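Gernel Pictures: Stage 2, Stimville
Set inspection before cast call, "Barker", Fri 21 August

1. Lighting rig. Load cells read 685 kg against the February plot. Pass.
2. Cast marks. Two marks lifting near the staircase. Re-tape before rehearsal.
3. Stunt mats. Mat 63 has a split seam. Withdrawn; replacement from Mathias stores.
4. Cable runs. Ramp missing at the make-up door. Open.
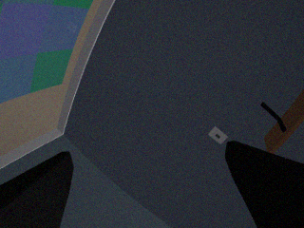

Render: multicoloured panel, upper left; small light-grey plate right of centre.

5. Extinguishers. Tags 1758 and 1760 in date. Gauge on 1758 sits low in the green, check again next week.
6. Fire lanes. Trailer for the lead actor parked over the hatching. Moved during inspection. Pass.
7. Haze machine. Fluid data sheet not on stage. Production office to supply.

Result: conditional. Items 2 and 4 to be closed before cast are admitted.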